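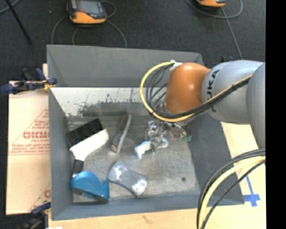
Gray bin with household items on the scuffed floor of it.

**Moving out, landlord won't take leftover stuff. How do I sort small household things for donation?**

Posted by tejada_apt3

I have to be out of a rental by the end of May and I'm down to the small stuff: kitchen odds and ends, bathroom things, a few toys, cables. The furniture is gone. The Harnent thrift store takes donations but the sign says "sorted only" and the person on the phone couldn't tell me what that means. Do I need separate boxes for everything? And what do I do with things that are half used, like dish soap? I have a small car and would like to do it in 2 trips.

**Begoñe Paredes**

I used to work the back door at a thrift store. "Sorted" usually means clothes and cloth in one bag, breakables in a box, and everything else in another box. That's 3 containers and you don't need to go finer than that. Wrap glass in newspaper and write GLASS on the side.

Opened soap, shampoo and food won't be accepted. Offer those to a neighbor or use them up. Tape cables to the thing they belong to. A loose charger with no device mostly goes to e-waste, so take those to the county drop-off yourself.

Wipe things down before you pack. Sticky items get thrown out at the door. Go in the morning if you can, as the line gets long after lunch and they stop taking donations when the room is full.

**drorero64**

just put it on the curb with a free sign, mine was gone in an hour

**Sostent Mike**

Check your lease before you do the curb thing. My building charged me $296 for "bulk removal" and it was one box and a lamp. I got some of it back after I sent them a photo of the lamp in my new place, but it took months.

Otherwise what Begoñe said. I'd add that toys with missing pieces should go in a zip bag with a note. Our store sold them cheap for parts. Ask for a receipt too if you itemize.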